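Zavholm Opens Sign-Ups for Its Summer Desk and Files Reset

For release June 2021

I'm Silvia Bednárik, I run Zavholm, and I'm writing this one myself because I've been talking about it to anyone who'd listen since May and I'd like to get it out of my system!

We're opening sign-ups for the Kula Reset, a two-week online course for people whose computer desktop looks like a junk drawer. You know the kind. Screenshots on top of screenshots, four copies of the same invoice, a folder called "New Folder" with another one inside it called "New Folder (2)". Mine had 1288 files on it when I started (I checked, and then I went and made coffee).

The course is built on a method my colleague Hermenegildo Barrera has been using with small offices for years. You spend 20 minutes a day on it and then you stop, even if you're on a roll. The first few days go to naming. The middle is all folders, and by the end you're setting up a weekly tidy you can stand to keep doing.

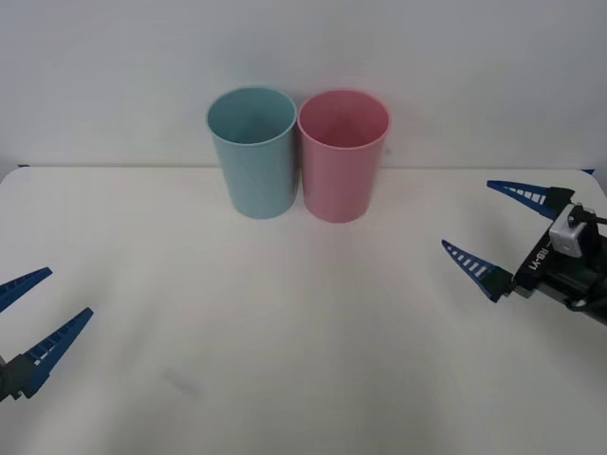
The naming part is where people grumble the most, so let me say a little about it. Every file gets a date, a plain word for what it is, and the name of whoever it's for. No "final", no "final final", no "use this one". Hermenegildo is strict about that and I've stopped arguing with him.

We ran a trial this spring with 140 people, mostly freelancers and folks who work for little companies like Polterent, where Randa Sabbagh manages the office. Randa was kind enough to let me quote her: "I used to keep a paper list of where things were saved on my computer. I threw the list out in the second week and I haven't missed it."

Now the practical stuff. The Reset is free for anyone who took part in the trial. Everyone else pays a one-time fee, which you'll find on the sign-up page along with the start dates. You get a short lesson each morning by email, a printable folder map, and a group call at the end of each week with me or Kazimír Hrnčiar, who knows far more about shared drives than I do (ask him about permissions, he loves it). It works on Windows and Mac. Phones and photo libraries aren't covered this time, sorry, that's a whole other mess and we're still working out how to teach it.

Sign-ups are open now on the Zavholm website and there are 431 spots. Reporters and bloggers who'd like to try the course, or talk to Hermenegildo or me, can use the press form on the same site. Romana Bednárik looks after that inbox and she does answer.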